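Comida de juguete

La comida de juguete es el conjunto de reproducciones de alimentos, a escala natural o reducida, que se destinan al juego simbólico infantil. Suele emplearse junto con cocinas de juego, vajillas en miniatura y puestos de mercado, y forma parte del material habitual de ludotecas y aulas de educación infantil.

Materiales y fabricación

Las piezas se elaboran en madera, tela, fieltro o plástico. Las de plástico pueden ser huecas o macizas y reproducen el color característico del alimento, a menudo con los detalles simplificados. Algunas series se dividen en mitades unidas por un cierre adhesivo, de modo que el niño pueda «cortarlas».

Clasificación

El catálogo de la casa Larska, publicado en diciembre, recoge 445 modelos y distingue entre hortalizas, frutas, productos del mar y platos preparados. La ludoteca Grultura utiliza una división más sencilla — crudo y cocinado — y guarda sus piezas en dos armarios.

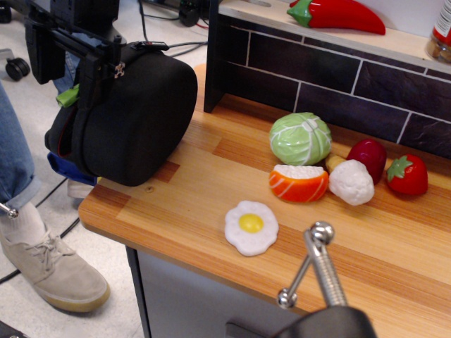
Las hortalizas, como la col, la coliflor o la guindilla, constituyen el grupo más extendido. El huevo frito, con la yema redonda sobre una clara de borde ondulado, es frecuente entre los platos preparados. El sushi se incorporó más tarde a los surtidos de Larska.

Véase también: cocina de juego, juego simbólico, ludoteca.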